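Week 6 handout: What people ate at the Womthorpe fair

I said last time I'd put my notes up before the seminar, so here they are, a bit rough. We're still on the fair accounts, and I want you to look at the food this week and leave the rents alone.

The 1,718 entries sound like a lot, but most are one line long - a stallholder, a dish, a fee. I went through them in June and found 523 that mention something hot.

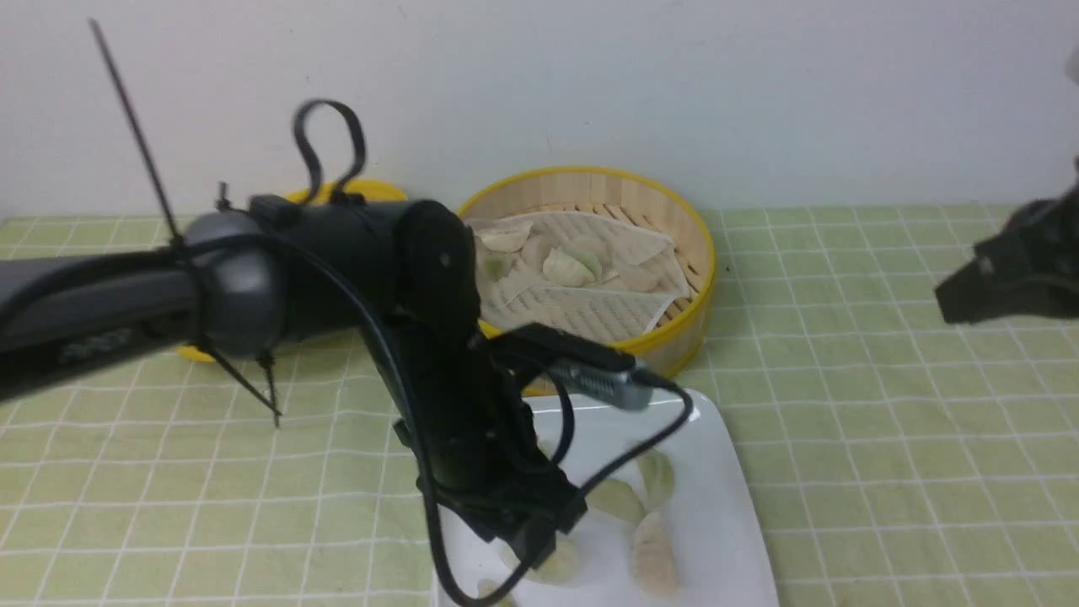 Pies come up far more than bread does, and I have a hunch that's about the fees (bread sellers paid theirs in town, so they'd hardly show up in a fair book!). Keep that in mind when you read the Pesberg extract, which has bread all over the place. Different clerk, different rules.

Please look at the handwriting change halfway through too. I love that page.
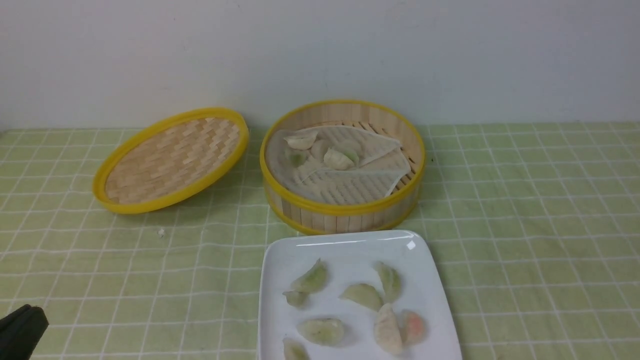

One of you wrote to me after class that the clerk may simply have been hungry, and that pies get noted because pies were what he bought. I can't rule it out! Bring one entry that supports that idea and one that doesn't, plus your page numbers.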